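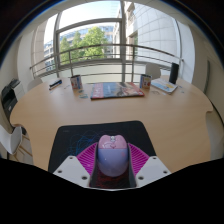 Chrysoula Triantafyllou asked that the minutes open with her objection from last time, which was left out: the finger screws on the Killeo gripper should be checked before every session, and a check that takes place only when somebody remembers it does not count as a check. The objection is hereby in the minutes. She asked that it also be in the schedule. See item 2.

Gripper upkeep meeting, October 14, 2018
Held in the Bovon room. Previous minutes approved with the above correction and one sigh.

1. Fingers
The spare pair from Kourkoulas has arrived. The packing slip says left and left. Chrysoula held them up together and reported that they are in fact a left and a right, so the slip is wrong and the parts are fine, an order of events this group is not used to. The spares go in the drawer marked Fingers. The drawer marked Misc. is closed to new business.

The ribs on the current pair still spring back after a full squeeze. Limit for replacement stays at 200 hours. The log shows 153, assuming the log was filled in during March, for which we have only the log's word.

2. Screws
Agreed: all bracket screws checked with the short driver before each session, initials on the sheet. Initials must belong to the person who did the checking. Thread locker on the outer screws only. Anyone who puts it on the inner ones will be given the job of getting them out again.

3. Opening width
The mouse remains the test object. It is smooth and round at the back, so it shows up a crooked finger sooner than a box does. A proposal to switch to a stapler was heard and not seconded.

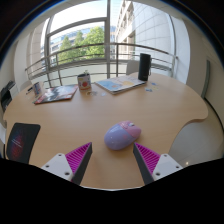
Item 3: fingers open, mouse on the bare table.

Brarneo's setup sheet calls for 13 test grips after any finger change. Last month's version of the sheet called for 40. We wrote to ask which was meant and got back a third sheet, which leaves the line blank. Agreed to do 40 after a change of fingers and 13 after a change of screws, until Brarneo makes up its mind.

4. Contact faces
Wipe with a dry cloth. The window spray is for windows. Any face that starts to lift at the corner is to be reported, and the glue left in the cupboard until Chrysoula has seen it.

5. Any other business
The short driver is missing. Item 2 takes effect when it is found.

Next meeting when the log reaches 200, or sooner if something falls off.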